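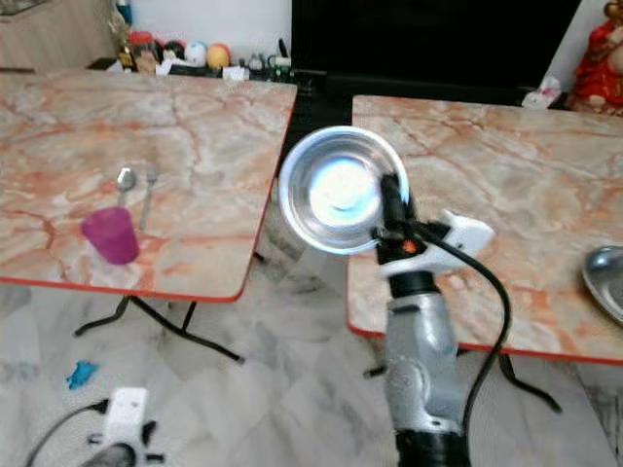
Folding tables and steel tableware: your questions answered

We get a lot of lovely messages at Flekadell about setting up for a meal when there isn't a proper dining table to be had, so we've gathered the ones that come up most often.
Last updated March 2018

Are two small tables really as good as one big one?

For most homes, we think they're better! You can push your pair of Sola tables together for a family supper, or leave a gap between them so that everyone has somewhere to put their knees. One can hold the food while people eat at the other, and both fold away afterwards.

How do I look after a marble-patterned top?

A soft cloth, warm water and a drop of washing-up liquid will see to nearly everything. Do wipe up turmeric and beetroot quickly, as they're terrors for leaving a mark – and please don't use scouring powder, however tempting it looks under the sink. Run the cloth along the edge trim too, where crumbs like to gather.

My steel bowl has gone cloudy inside. Is it ruined?

Not a bit of it. Cloudiness is usually limescale, and a splash of white vinegar, left for a few minutes and rinsed well, should bring the shine back. Dry the bowl straight away with a clean tea towel, going round under the rim as well.

Can I stand the cutlery in a cup?

Of course you can, and we do it ourselves when friends come round. A plastic tumbler holds a spoon and fork nicely, but with a big handful of cutlery we'd choose something heavier, as a light cup can tip over.

Do you sell the plates and bowls separately?

Yes, everything in the Tripathi range can be bought singly, so you needn't buy a whole new set for the sake of one lost plate. Orders over £18 are delivered free.

Will you have the larger table again?

We're expecting it back in August. Do ask for item 2792 when you get in touch and we'll pop you on the waiting list.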